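Old carpet in rented flat, can I get rid of the smell without replacing it?

Posted by Skundo in Home and Cleaning
2,358 views, 3 replies

I moved into a ground floor flat in February and the main room and hallway have an old carpet that the landlord won't change until the end of the tenancy. It looks all right. The trouble is the smell, a stale, slightly sour one that gets stronger when the heating has been on for an hour or so. The last tenants had a dog, though the agent says it was only there at weekends.

So far I have hoovered it twice, left the windows open for most of a day, and used one of those scented powders from the supermarket. The powder made it worse, now it smells of dog and lavender. I don't want to hire a machine if it's going to cost a lot and do nothing. Is there anything else I can try first? I have 14 months left here.

Madden

Bicarbonate of soda. Loads of it. Leave it overnight and hoover it up. Worked on mine.

Salehi

Bicarb is fine for a light smell but it only deals with what's near the top of the pile. If the smell comes up with the heating then it is probably in the backing or the underlay, and you need to find out which before you spend any money.

Pick a corner where the carpet isn't glued, usually behind a door or inside a cupboard. Take hold of the pile with a pair of pliers and lift it gently off the gripper rod. Mind your fingers, the pins are sharp. Smell the back of the carpet, then smell the underlay, then smell the floor. You will feel daft but you'll know within a minute. Ask the landlord before you do this, and push the carpet back on to the pins with a blunt bolster when you're done.

If the underlay is the problem, cleaning the top won't cure it. Underlay is cheap compared with carpet and some landlords will agree to change that part if you put it to them in writing.

If it's only the carpet, do it in this order. Hoover slowly, going over each strip in both directions. Find the worst patches by getting down on your knees in the evening after the heating has been on. Treat those with an enzyme cleaner, the sort sold for pet accidents, and leave it for as long as the bottle tells you. Most people wipe it up far too early. Test it first somewhere out of sight in case it shifts the colour. 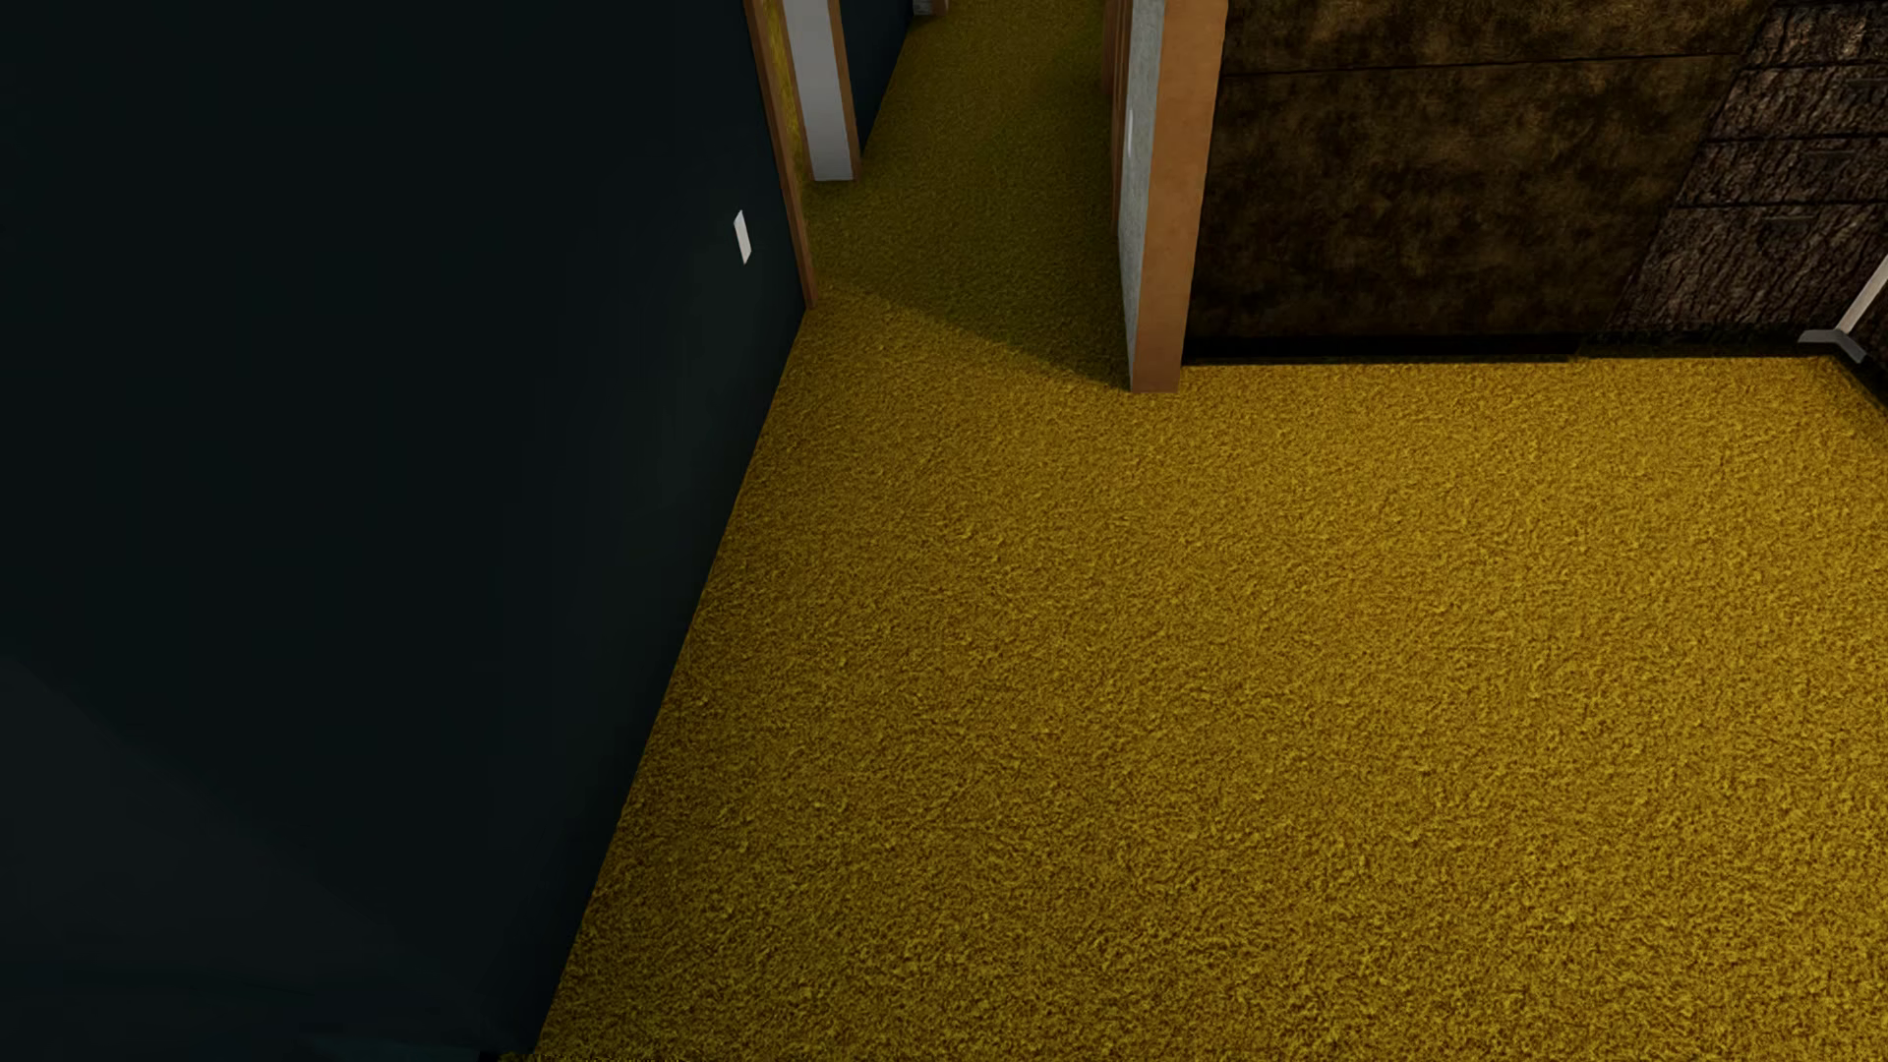
After that, hire a machine for a day. My local shop charges £27 plus the cleaning fluid. Use less fluid than they tell you and do a second pass with plain water, as soap left in the pile goes sticky and picks up dirt. Then go over it again with the spray off, just sucking, until hardly anything comes up. Getting it too wet is how people end up with a worse smell than they started with. Windows open, heating on low, and stay off it until the next day.

Also check it isn't damp. Ground floor flats can have it coming up through the floor, and that is the landlord's job to put right. If the underside feels cold and clammy, take photos and report it.

Skundo

Thanks, I'll ask about lifting the corner in the hall cupboard. How do I get the lavender powder out? It seems to have gone right down.

Salehi

Keep hoovering, and empty the cylinder and wash the filter between goes because that powder clogs them. The machine should fetch out the rest.

Clukix

I wouldn't bother with any of it. It's the landlord's carpet. Write to the agent and say it should have been cleaned before you moved in, and look at your inventory to see what it says about the condition. If they marked it as professionally cleaned, ask them for the receipt. Mine couldn't find one and they sent somebody round.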